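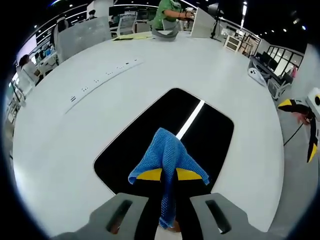

Can a robot wipe the table yet?

Wiping a table is easy for you. For a machine it is hard, because a cloth has no fixed shape. Each time it is picked up, it folds in another way — so the gripper must find a good place to hold.

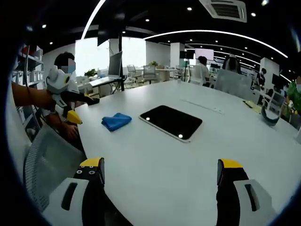
A tablet is different. It is flat and stiff, and it keeps its shape, but its glass must not be pressed too much. At Tolmont, people show the same small job to the computer 3,000 times, and it still makes mistakes.
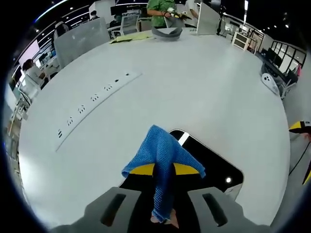
Sille Mogensen thinks that children will wipe their own tables for many years more.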